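3월의 목요일, 밤 열한 시가 다 되어

오늘은 하루 종일 작은 것들만 붙들고 있었던 것 같다. 아침에 일어나니 창밖이 뿌옇고 바람이 제법 불어서 산책은 진작에 포기하고, 커피를 두 잔째 내리면서 미뤄 둔 집안일을 하나씩 꺼내 보기로 했다. 사실 봄이 오면 제일 먼저 하고 싶었던 게 부엌 선반 정리였는데, 겨우내 그 앞에 의자까지 갖다 놓고 못 본 척하고 살았다(의자 위에는 또 빨래가 쌓여 있었고). 그래서 의자부터 치우고, 빨래를 개고, 개다가 짝이 없는 양말 때문에 서랍을 다 뒤집고, 그러다 보니 열 시가 넘었다. 나는 늘 이런 식이다.

선반에서 나온 것들은 대체로 예상한 대로였다. 유통기한이 지난 카레 가루, 뚜껑만 남은 밀폐용기, Nultham에 살던 때부터 끌고 다닌 찻잎 깡통. 깡통은 열어 보니 향이 거의 날아갔는데도 버리지를 못하고 도로 닫아 두었다. 그 동네 시장 골목에서 비 오는 날 산 것이라 뚜껑만 봐도 그날 젖은 신발이 생각난다. 통후추 봉지는 귀퉁이가 터져 있어서 들어 올리는 순간 우수수 쏟아졌다. 선반에도, 바닥에도, 내 슬리퍼 안에도! 후추 알갱이는 왜 그렇게 멀리까지 굴러가는지, 저녁에 냉장고 밑을 닦다가 또 하나를 찾았다.
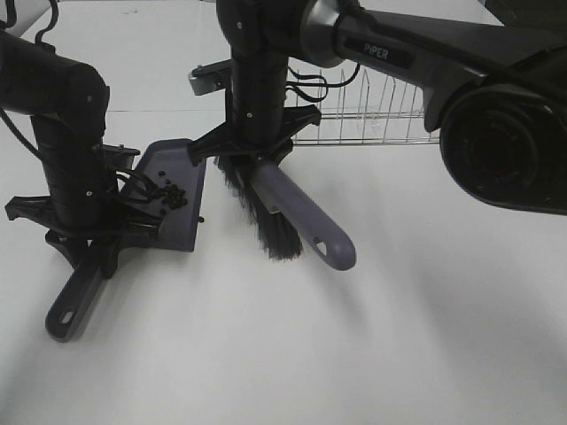

나는 작은 빗자루와 쓰레받기를 참 좋아한다. 청소기를 꺼내려면 줄을 풀고 콘센트를 찾고 마음의 준비까지 해야 하는데, 손빗자루는 그냥 집어 들면 그만이니까. 어릴 때 할머니 댁 부뚜막 옆에도 닳아서 한쪽이 기울어진 작은 비가 하나 걸려 있었고, 할머니는 그걸로 콩깍지도 쓸고 재도 쓸고 가끔은 내 등도 툭툭 털어 주셨다. 쓰레받기와 솔의 손잡이가 똑같은 회보라색이고 끝에 거는 구멍까지 나란히 나 있는 걸 보면 나는 괜히 기분이 좋아진다. 한 벌이라는 느낌이 들어서 그런가 보다. 까만 알갱이가 쓰레받기 가운데에 소복하게 모여 있는 모양도 좋고, 그 와중에 꼭 하나가 따로 떨어져 있는 것도 어쩐지 정겹다. 오늘 내 후추도 딱 그랬다. 다 쓸어 담았다 싶어 허리를 펴면 하나가 남아 있고, 그걸 담으면 발밑에 또 하나가 보이고.

점심은 남은 된장국에 밥을 말아 먹었다. 반찬은 김이랑 어제 무친 시금치. 먹는 동안 라디오에서 오래된 노래가 나왔는데 제목이 끝내 떠오르지 않아서 설거지하는 내내 후렴만 흥얼거렸다. 지금도 모르겠다.

오후에는 Hauke Ehlers 씨에게 전화가 왔다. Harju 쪽으로 이사한 뒤로 목소리를 듣는 게 오랜만이라 반가워서, 부엌 바닥에 그대로 주저앉아 27분이나 통화를 했다. 새집 부엌이 좁아서 식기 건조대를 어디에 놓아야 할지 고민이라고 하기에, 나는 창 쪽이 좋다고 했고 그는 창 쪽에는 화분이 있다고 했다. 그러면 화분을 옮기라고 했더니 화분이 먼저 와 있던 거라 안 된단다. 한참 웃었다. 여름이 되기 전에 한번 내려가겠다고 약속은 했는데 내 약속이 늘 그렇듯 언제가 될지는 모르겠고, 그래도 달력에 연필로 흐리게 적어 두기는 했다.

전화를 끊고 나니 우리 집 건조대도 다시 보였다. 접시는 늘 서너 장만 꽂혀 있고 나머지 칸에는 도마니 냄비 뚜껑이니 하는 것들이 들어앉아 있다. 엄마가 보셨으면 그릇 놓는 데에 별걸 다 올린다고 한마디 하셨을 것이다. 그런데 살림이라는 게 살다 보면 다 제 나름의 자리가 생기는 법이라, 나는 무엇이 꽂혀 있든 별로 거슬리지 않는다. 손 닿는 데 있으면 됐지 싶다.

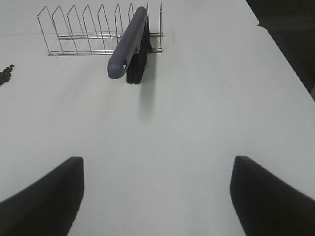 접시 대신 솔 하나, 철사 건조대 오른쪽 칸에.

해가 기울 무렵에는 Drutton 가게까지 걸어갔다 왔다. 바람이 좀 잦아들어서 목도리는 가는 길에 풀어 가방에 넣었다. 새 통후추 한 봉지, 두부, 대파, 그리고 살 생각이 전혀 없던 딸기까지 담았다. 딸기는 아직 비싸지만 상자를 들고 냄새를 맡은 이상 내려놓을 수가 없었다. 집에 와서 후추는 이번에야말로 유리병에 옮겨 담았다. 병에 이름표도 붙였는데, 글씨가 삐뚤어서 한 번 떼었다가 다시 붙이니 더 삐뚤어졌다. 그냥 두기로 했다.

저녁에는 정리한 선반 앞에 괜히 몇 번이나 가서 섰다. 맨 위 칸은 절반이 비었고, 가운데 칸에는 자주 쓰는 양념만 앞줄에 세웠고, 맨 아래 칸은 손도 못 댔다. 거기는 냄비가 겹겹이 들어 있어서 하나를 빼면 전부 와르르 나온다. 내일 하자고 생각하면서 문을 살살 닫았는데 안에서 뭔가 미끄러지는 소리가 났다. 모른 척했다.

자기 전에 딸기를 씻어서 창가에서 먹었다. 길 건너 집에는 아직 불이 켜져 있고, 바람은 다시 부는지 창틀이 조금씩 덜컹거린다. 허리가 뻐근하다. 내일은 냄비 칸을 하고, 찻잎 깡통을 정말 어떻게 할지도 생각해 보고, 그 노래 제목도 찾아볼 것. 우유가 떨어졌으니 아침에는 나가야 한다.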